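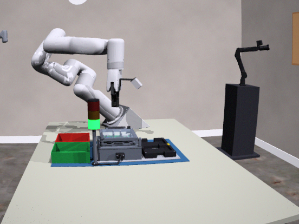
Page last changed: 2020-03-15

About Rothe Evening School

Most "about us" pages on school websites say the same thing. They talk about passion, community and unlocking your potential. We have read a lot of them, and we still couldn't tell you what most of those schools teach or what it costs. So we will try to stick to what we know about ourselves.

Rothe is a small evening school for adults who want to learn bookkeeping. We teach double entry, payroll, sales tax and the basics of reading a set of accounts. Courses run for 14 weeks, two evenings a week, and cost $600 with the workbook included. If you see us advertised for less, it's an old page and we'd like to know where you found it.

We do not promise you a job. Some schools do, and we'd suggest asking them to put it in writing, along with what they mean by "job." A few of our students go on to work as bookkeepers. Plenty of them already run a shop or a cleaning business and are tired of handing a shoebox to an accountant in the spring. Both are fine reasons to come. "I heard bookkeepers make six figures from home" is a weaker one, and we will tell you so at the open evening.
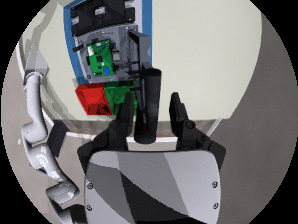
The school was started by Anahera Sutcliffe, who spent years fixing other people's ledgers and noticed the same mistakes coming back. She still teaches the opening month of every course. She doesn't think much of teaching people software before they can do a trial balance on paper, and so the computers stay off until week five. We get complaints about this. The complaints usually stop by week seven, though not always – a handful of people leave every term, and some of them were probably right to.

How we teach

Class size is capped at 31, which is higher than we would like. It is what pays the rent. Every course uses one made-up company, Gusoston Supply, whose owner loses receipts and pays his brother-in-law in cash. You keep his books from the first evening to the last. There is a test at the end. You can fail it, and people do, and you may take it once more for free.

We have been asked why there is no "learning style" quiz on our sign-up form. We looked into those and were not convinced. Everybody gets the same exercises, and if you're stuck you can stay behind and ask.
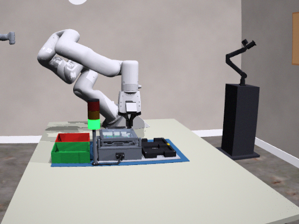
As for our own certificate, please don't make too much of it. It says you finished the course and passed our test. It isn't a license and it isn't a college credit. Employers who know us take it seriously and the rest will want to see what you can do.

The Dullari and Disa rooms

Our two classrooms are named after the streets they face. Dullari is the bigger one and gets cold by November, whatever the landlord says about the new heating. Bring a sweater. Disa is warmer but has a pillar in it, so come early if you want a clear view of the board.

Reviews

We don't put star ratings on this site – we would only pick the good ones, and so would you. If you want an opinion, sit in on a class. It's free, you don't need to book, and you can leave at the break.

The office is Room 306, up the back stairs. It opens an hour before class.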